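Visit report: Kiani housewares works, Landby

Thursday, March 22, 2007

Present: Junaid Sandhu, Irfan Malik, Laiba Rind. Host at Kiani: Ekaette Nwachukwu, surface finishing.

We arrived at the Landby site at 10 and signed in at the east door. Kiani moved its finishing and inspection work here from Grallgate two years ago; molding is still done at Grallgate and the blanks come over by truck twice a week. The site employs 73 people on two shifts. We did not see the stores or the paint room, which was closed for a filter change.

The first hour was spent on embossed surfaces. Ms. Nwachukwu's group sorts patterns by groove width, groove depth and repeat length, and keeps a numbered card for each. Patterns with a long repeat are harder to place on a rounded part, as the lines have to run out at the edge at an angle and any drift shows there first. Matte dark gray is the usual color for trials. Side light makes the grooves easy to read, and a shallow spot shows up as a break in the highlight.

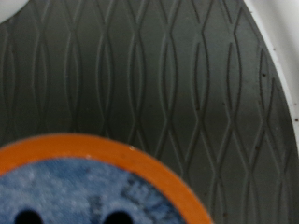 Does a deeper groove give a better grip?
Only up to a point. Past a certain depth the contact area falls off and the groove starts to hold dirt, so Kiani sets the depth by how easily the part can be wiped clean and then adjusts the spacing.

Irfan asked about tool wear. The embossing plates are checked every 2,000 parts and recut when the groove edges go soft under the loupe. A plate can be recut twice. Laiba asked whether the same plate is used for flat and curved blanks. It is not; the curved parts have their own plates, and these cost nearly double.

From there we went to the benches. Lighting is overhead, with a swing lamp at each position. Bench surfaces are tan with a fine speckle, and pale rims stand out against them well enough to follow the curve by eye. Round parts are checked at the rim first, then on the inside. Inspectors look for flats in the arc and for a step between the outer lip and the inner band that changes width as it goes around.

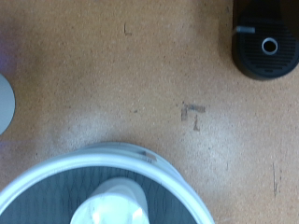 Jumurness Materials Club, Visits Section

Reject rate at the benches was given as 16 per thousand for round parts, most of it rim faults. Flat parts do better, but we were not given a figure. Rejects go back to Grallgate for regrinding.

Lunch was in the canteen. The return bus left late and we were back in Jumurness after dark.

Points to follow up:
Junaid to write to Kiani for the groove depth table.
Laiba to ask if the paint room can be seen on a later date.
Razia Rind has the sample cards and will bring them to the next meeting. Please return them in number order.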